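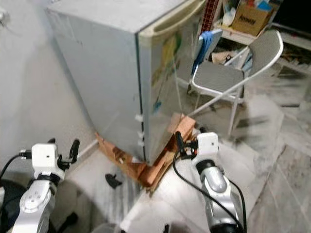
About Plavstead Memorial Gardens

Plavstead Memorial Gardens is a not-for-profit cemetery and crematorium serving families of every faith and of none. The grounds cover 70 hectares on the northern side of the Fajardo Road and include lawn sections, a natural burial area, two chapels and a garden for the interment of ashes.

The cemetery was established by public subscription, and its first section held 100 plots. It has been managed since then by a trust, which reports each March to plot holders and to the local council. All income is returned to the upkeep of the grounds and to the perpetual care fund.

Our staff

The trust employs 19 people across the office, chapels, crematorium and grounds. Zineb Fahmy is General Manager. Hicham Slaoui oversees the grounds and the preparation of graves, and Chelsea Haworth is responsible for chapel bookings and family enquiries. Homa Ghasemi maintains the burial register and assists with family history requests. 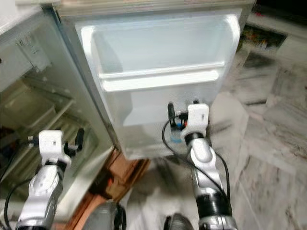
The register is open to the public by appointment. Entries from the older sections are still being transferred from the original ledgers, and 2,060 of these may now be searched at the office. Relatives who hold deeds or correspondence relating to an older grave are invited to bring them in for copying.

The Balletti Chapel seats larger gatherings and has level access from the car park. Families may appoint a funeral director of their choice, and may bring their own celebrant or member of the clergy.

Monuments must be approved in writing before any work begins. Application forms are available from the office, which will also provide the current schedule of fees on request.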